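3.2 Garments with panels and prints

The second group of items in the Lornuseck clothing set is formed by sweatshirts and jerseys which carry more than one color. In total 19 garments belong to this group. We treat them apart from the plain garments of Section 3.1, as the border between two panels gives a landmark that stays with the cloth when the cloth is folded. A plain sweater has such landmarks only at the collar, the cuffs and the hem, and these are often hidden inside the pile.

Each garment was folded according to the Maro scheme, in which the sleeves go to the back and the body is then halved. After this it was laid on the table and the position of the bands was noted. Figure 2 shows a red and white piece of this group. A broad white band crosses the red knit, and a short line of red stitching marks the seam close to the place where the band is gathered. 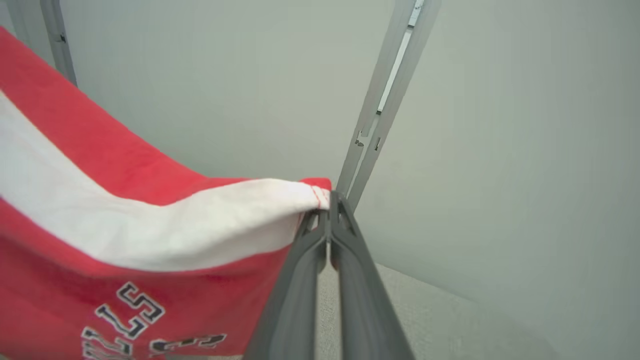 Figure 2. Red and white garment with a rumpled white band, pinched at its tip. Part of the outlined lettering is visible on the red area.

Two observations are important for the folding. First, the band does not stay straight under handling. When the cloth is gathered at one point, the edges of the band come together and its width can no longer be used as a measure. Nowakowski reports the same difficulty for striped towels. For this reason we follow the seam – and not the color edge – whenever the stitching can be found.

Second, the lettering is helpful only in part. Large outlined letters show clearly which way the front is turned, even if the word cannot be read. However, a print stiffens the knit below it, and in our trials the folds tended to run beside the letters. We therefore recorded the print as a separate zone in the Vostamance coding sheet. With this change the two coders agreed on the orientation of the garment in 94 percent of the cases. The remaining cases were mostly garments with the same band on front and back, and they are discussed in Section 4.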